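**Unit 4 notes: sorting small accessories**
Thulani Zulu, February 25, 2023

Read with section 2 of the Milesen workbook. Bring a tray to the practical.

## 4.1 Grouping

Hair accessories and bracelets are often stored together. They differ in how they fasten, how they keep their shape and what they catch on. For this unit we use three groups:

- **Rigid or sprung:** clips, slides, grips. Any bow fixed to a clip goes here, whatever the size of the bow.
- **Elastic, covered:** hair ties and scrunchies.
- **Strung:** beaded bracelets and necklaces.

A beaded bracelet on elastic cord counts as strung. The cord stretches, but the beads decide how it is stored.

## 4.2 The sorting tray

Use a shallow tray with low walls. A plain, pale floor is preferred: dark clips show up well against it, and beads do not get lost in a pattern. A patterned rim makes no difference. Deep boxes are unsuitable at this stage, as items settle on top of one another and have to be dug out.

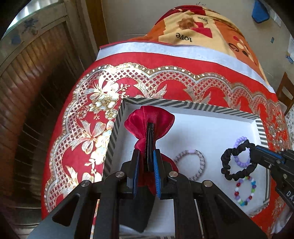

Begin with the largest item and work down. Satin bows are lifted by the clip or the pinched middle. Lifting by a loop pulls the fold out of line, and creased satin needs a cool iron to recover.

Where a scrunchie lies over a bracelet, take the scrunchie first and lift straight up. Dragging it sideways may roll the beads under the gathers. Stretch nothing during sorting.

## 4.3 Storage

| Group | Container | Note |
|---|---|---|
| Rigid | Flat drawer, one layer | Clips closed, bows facing up |
| Elastic | Rod or peg | Away from direct sun |
| Strung | Small lidded pot | One piece per pot if the cord is worn |

The Brustitz method hangs strung pieces as well. It is not used in this course.

## Exercise

Sort a mixed tray of 20 items, then write down any piece that fits two groups and the rule you applied. Hand in one side of A4. Selvanayagam, p. 75, covers the borderline cases.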